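Box flaps that won't stay down when you're putting stuff back in the original box

We use cookies to remember your settings and to see which pages people read. Accept all / Manage choices

Hi all, first time posting, so go easy on me! I run returns for a small gadget rental outfit in Berville (well, I run returns, the phone and the coffee maker) and I've been fighting with cardboard since December. Stuff comes back to us, we check it, and it goes back into its own long brown box with the power supply and cables. Then the lid won't close. Or it closes, I turn to grab the tape, and it's up again looking at me.

The boxes are plain corrugated, long and fairly narrow, with the flap at the end and one of those slots near the edge of the side wall. After a few trips the flap has a crease running down it where no crease should be, and it leans. I've tried pushing on it harder. I've tried leaving the tape gun on top of it overnight. Our supplier (Grosik) will sell me new ones but the minimum order is 3000, and we have 266 boxes on the shelf, so my boss laughed and walked off.

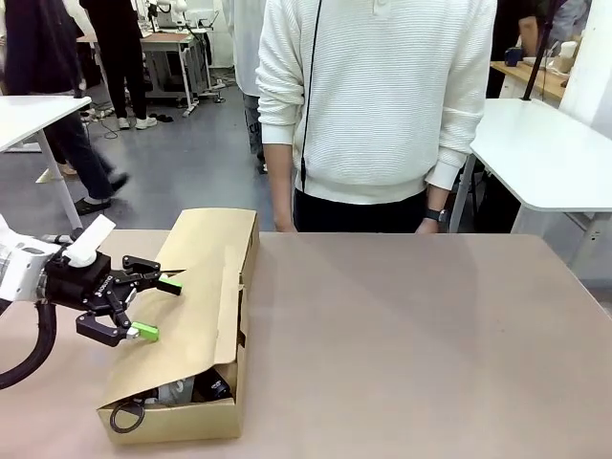 Lid partly up, with a loop of black still hanging over the front edge.

Cables are the other half of my problem. Whatever order I put things in, there's a loop of something trying to climb out the front. Is there a trick to this, or do I just need to be more patient? I do maybe a dozen on a quiet day and a lot more after a holiday weekend, so anything that takes five minutes a box is out, sorry.

Posted by renata_returns, Berville

Chanida Kaewkla
April 16, 2025

I packed lamps for six years and I have opinions about this, so get comfortable.

First thing, your flap and your cable are the same problem. If there's a loop over the front edge, the flap is sitting on the loop, and cardboard will bend somewhere before it goes flat over a lump. Then it remembers the bend! Next time it folds along the new line, and you're stuck with it until you do something about it.

So cables go in before anything else. Coil each one about as wide as your palm, put a twist tie or a bit of paper tape on it, and lay it flat on the bottom at the closed end. Then the heavy thing, then whatever light bits are left. If you have to leave the cable till last (some boxes are just made that way), tuck the loop down with your fingers and run your hand along the front edge before you even touch the lid. You'll feel it if there's something there.

For flaps that already have a bad crease, open the flap all the way back, past flat, and rub along the bad crease from the outside with the back of a spoon. Then fold it on the real score line a few times, using a ruler to hold the line down. It won't look new but it mostly behaves. If it's really mushy, glue a strip of scrap board across the inside of the flap, with the ridges running across the crease. White glue is fine, leave it under some books till morning. I used to do a pile of them on Friday afternoons with the radio on — I kind of miss it.

Also check that slot. If there's a tab on the flap meant to go in it, people tend to rip it off on the way out. A tab cut from old box and glued on works okay.

warkcombe_dave

Just tape it

Somboon_B

Dave's not totally wrong, but please use paper tape if you're reusing the boxes. The plastic kind takes the top layer of the cardboard with it when you peel it, and after that nothing sticks to the spot. One strip across the middle, with the end folded over so the next person can pull it off.

I'd also look at how full the box is. If things slide toward the open end when you pick it up, they'll push the flap out from inside. A wad of brown paper at that end fixed it for us. We tried bubble wrap first and it's too springy, it was lifting the lids all by itself.

Never tried the spoon thing. Going to go try the spoon thing.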